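1/ Ich habe mir die neue Hausrichtlinie eines unserer Kunden zum Umgang mit Demonstrationsdaten durchgelesen. 44 Seiten. Ich sollte ein Gutachten dazu schreiben, das ist fertig und abgeschickt, und jetzt kommt der Teil, der nicht ins Gutachten gepasst hat.

2/ Vorab: Ich bin nicht gegen Regeln. Ich habe zwölf Jahre Maschinensicherheit gemacht, bevor ich bei den Handgreifern gelandet bin. Ich mag Checklisten. Ich mag sogar Formulare, wenn jemand sie liest.

3/ Die Richtlinie heißt intern »Lilier«, nach dem Projekt, für das sie geschrieben wurde. Der Auftrag kam über Hiebert, ein Büro, das sonst Förderanlagen abnimmt. Das merkt man ab Seite 2.

4/ Kapitel 1 definiert zum Beispiel »Gefahrenbereich« als den Bereich, den der Roboterarm erreicht. Schön. Bei der Aufnahme mit Handgreifern gibt es aber keinen Arm. Da steht ein Mensch am Tisch und hält die Greifer selbst. Nach Definition ist der Gefahrenbereich leer und das Kapitel erfüllt.

5/ Was den Leuten an so einem Platz tatsächlich zusetzt, sind Handgelenke, Schultern und Kabel auf dem Boden. Handgelenke: ein Satz. Schultern: nichts. Kabel: Verweis auf die allgemeine Betriebsanweisung, Stand April, ohne Jahr.

6/ Mir wird an dieser Stelle gern gesagt, über ein Kabel sei ja noch keiner gefallen. Mag sein. Ich kenne allerdings auch keinen Betrieb, in dem so etwas zuverlässig aufgeschrieben wird, wenn dabei bloß die Aufnahme hin ist und der Kaffee.

7/ Kapitel 2, Aufbau des Tisches. Jetzt wird es ernst, weil hier plötzlich Zahlen stehen. Unterlage hell und matt, Raster erlaubt, Gegenstände »in reproduzierbarer Ausgangslage«. Wie man die Lage reproduziert, bleibt dem Betreiber überlassen.

8/ Genau das ist aber die Frage! Man kann nach Foto aufbauen, nach Klebemarken, nach Raster oder nach Gefühl. Die vier Verfahren liefern vier verschiedene Datensätze, und in der Dokumentation steht hinterher bei allen dasselbe Häkchen.

9/ Und will man die Reproduzierbarkeit überhaupt? Wer einem Modell beibringen möchte, einen Schneebesen an einen Haken zu hängen, egal wo der Besen liegt, der braucht Streuung in der Ausgangslage. Die Richtlinie verlangt das Gegenteil und nennt es Qualität.

10/ Ich habe nachgefragt. Antwort, sinngemäß: Streuung sei zulässig, müsse aber vorher beantragt werden. Mit Skizze. Pro Streuung eine Skizze.

11/ Zum Vergleich Birkthorpe. Deren Anleitung hat 4 Seiten und sagt zum Thema: Gegenstand vor jedem Durchgang neu ablegen, Drehung und Abstand zum Ständer wechseln, Abweichungen von der Tischfläche notieren. Punkt. Das kann man befolgen, und man kann prüfen, ob es befolgt wurde.

12/ Perfekt ist die auch nicht. »Neu ablegen« heißt bei müden Menschen nach einer Stunde: dieselbe Stelle, dieselbe Drehung, zwei Zentimeter Unterschied fürs Gewissen. Dagegen hilft kein Satz in einer Anleitung. Gegen Ermüdung hilft eine Ablöseregel, und die fehlt bei beiden.
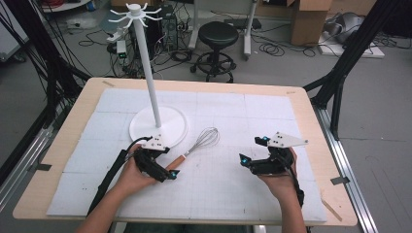 13/ Kapitel 3, Marker und Kalibrierung. »Die Marker sind vor Schichtbeginn auf Beschädigung zu prüfen.« Einverstanden. Und dann? Wer einmal einen Greifer gegen eine Tischkante geschlagen hat, weiß, dass eine Markerplatte tadellos aussehen und trotzdem verrutscht sein kann.

14/ Eine Sichtprüfung findet den Kratzer. Den Versatz findet sie nicht. Dafür braucht man einen Referenzpunkt auf dem Tisch, den man zu Beginn und zum Ende mit beiden Greifern antippt. Dauert keine Minute. Steht in keiner der Vorlagen, die mir bisher vorgelegt wurden.

15/ Doch, Korrektur: Bei Drornton steht es. In einem Anhang, der als »informativ« gekennzeichnet ist. Wer Normendeutsch spricht, weiß, was das heißt. Macht keiner.

16/ Auch ungeregelt: was passiert, wenn ein Marker verdeckt ist. Bei zwei Händen, die aufeinander zu arbeiten, ist das der Normalfall. Verwerfen? Interpolieren? Und bis zu welcher Lücke? Lilier sagt »kurze Unterbrechungen sind unschädlich«. Kurz ist kein Maß.

17/ Wer das für Haarspalterei hält: Die Verdeckungen kommen gehäuft dann, wenn die Greifer nah am Gegenstand sind, also beim Zugreifen und bei der Übergabe. Das ist der Teil, wegen dem man die Aufnahme überhaupt macht. Der freie Weg durch die Luft ist dafür lückenlos belegt.

18/ Kapitel 4, Abnahme der Aufnahmen. Hier mein Lieblingsabsatz. Gefordert wird eine Mindestmenge von 2000 Durchgängen pro Aufgabe. Begründung: keine. Quelle: keine. Ich habe zweimal gesucht, weil ich dachte, mir fehlt eine Seite.

19/ Woher kommt so eine Zahl? Meine Vermutung: Sie ist rund. In der Pilotphase gab es 588 abgenommene Durchgänge, das klang offenbar nach zu wenig, und dann hat jemand großzügig gegriffen. Belegen kann ich das nicht. Der Text aber auch nicht.

20/ Die Folgen sind absehbar. Sobald eine Menge abgenommen wird, wird Menge geliefert. Man nimmt den Schneebesen dann eben so auf, wie es am schnellsten geht. Immer mit rechts, immer am Griffende, immer derselbe Haken.

21/ Sinnvoller wäre eine Vorgabe über Abdeckung. Welche Lagen, welche Griffpunkte, welche Haken, mit welcher Hand. Eine Tabelle, die sich füllt. Ist sie voll, ist man fertig, ob das nun bei ein paar Hundert passiert oder deutlich später.

22/ Einwand, den ich jedes Mal höre: Das sei schwer zu prüfen. Stimmt. Eine Anzahl kann der Einkauf ablesen, eine Abdeckung muss jemand ansehen, der die Aufgabe versteht. Dann soll man aber bitte sagen, dass man am Einkauf entlang normt.

23/ Fehlversuche. Die Richtlinie will sie gelöscht haben, »um die Datenqualität nicht zu beeinträchtigen«. Damit löscht man auch jede Korrektur: den Haken verfehlt, zurückgezogen, neu angesetzt. Gerade das möchte man oft haben.

24/ Mindestens kennzeichnen, von mir aus getrennt ablegen. Aber löschen? Eine Statistik ohne Fehlversuche sagt mir auch nichts mehr darüber, ob die Aufgabe so, wie sie aufgebaut ist, vernünftig machbar war. Bei hundert Prozent Erfolg werde ich misstrauisch, nicht ruhig.

25/ Was gut ist, soll auch gesagt werden. Kapitel 5 regelt die Einwilligung der Leute, die aufnehmen, und regelt sie ordentlich. Hände und Unterarme gelten dort als Personenbezug, sobald sie wiedererkennbar sind. Widerruf ist möglich, Ansprechstelle benannt, Frist benannt.

26/ Das ist besser als fast alles, was ich zu dem Thema gelesen habe. Da hat jemand mitgeschrieben, der solche Fälle kennt. Schade, dass dieser Jemand nicht auch Kapitel 2 bekommen hat.

27/ Mittelmäßig: Kapitel 6, Arbeitsplatz. Tischhöhe verstellbar, ja. Greifergewicht begrenzt, ja. Kabelführung »möglichst von oben«. Möglichst! Das Wort kommt in den 44 Seiten so oft vor, dass ich irgendwann angefangen habe, es rot anzustreichen, und dann war der Stift leer.

28/ »Möglichst« heißt in einer Regel: Wir wussten, was richtig wäre, wollten es aber niemandem zumuten. Entweder man schreibt, dass Kabel von oben kommen oder am Boden abgedeckt werden, oder man lässt den Satz weg.

29/ Ähnlich »regelmäßig«. Die Greiferbacken sind regelmäßig zu reinigen. Alle Stunde ist regelmäßig. Jedes Schaltjahr auch.

30/ Frage aus den Antworten: ob ich denn eine bessere Vorlage hätte. Ja und nein. Ich habe eine Seite, die ich Kunden gebe, und die ist auch an manchen Stellen dünn. Sie geht so:

31/ Vor Beginn: Referenzpunkt mit beiden Greifern antippen, Wert notieren. Laufwege frei. Probeaufnahme ansehen, und zwar bis zum Ende und nicht nur das erste Bild. Abdeckungstabelle liegt am Platz.

32/ Während der Aufnahme: Ablage nach Tabelle, ohne eigene Kreativität. Fehlversuch zu Ende führen und kennzeichnen. Wer den Greifer irgendwo anschlägt, sagt es und tippt den Referenzpunkt neu an. Ablösung nach Uhr, auch wenn sich alle noch frisch fühlen.

33/ Danach: Referenzpunkt noch einmal. Weicht er ab, wird die Serie markiert und erst nach Durchsicht freigegeben. Namen der Dateien nicht von Hand ändern. Das klingt banal, hat mich aber schon einmal eine ganze Woche gekostet.

34/ Ob das reicht, weiß ich nicht. Ich habe es an drei Arbeitsplätzen laufen sehen, alle klein, alle mit Leuten, die ohnehin sorgfältig sind. Wie es bei dreißig Plätzen und wechselndem Personal aussieht, kann ich nicht sagen, und ich würde jedem misstrauen, der es mir ohne Zahlen verspricht.

35/ Zweite Frage: ob man nicht einfach auf eine echte Norm warten sollte. Kann man machen. Bis dahin werden die Hausrichtlinien voneinander abgeschrieben, und die 2000 stehen dann irgendwann überall. Ich habe das bei Schutzzäunen erlebt, mit einem Abstandsmaß, dessen Herkunft auch keiner mehr kannte.

36/ Meine Bitte an alle, die gerade so etwas schreiben: Stellt euch einen halben Tag an den Platz und nehmt selbst auf. Mit beiden Händen. Danach streicht ihr freiwillig ein Drittel und ergänzt zwei Sätze zu Handgelenken.

37/ Hiebert hat inzwischen geantwortet - man werde die Anmerkungen »bei der nächsten Überarbeitung möglichst berücksichtigen«. Ich habe einen neuen Rotstift bestellt.

38/ Nachtrag, weil mehrfach gefragt: Nein, ich darf den Text von Lilier nicht herumschicken. Die Liste aus 31 bis 33 könnt ihr gern übernehmen. Wenn ihr beim Referenzpunkt etwas Besseres habt als einen Körnerpunkt in einer Metallscheibe, schreibt es bitte drunter, mit der Scheibe bin ich noch nicht zufrieden.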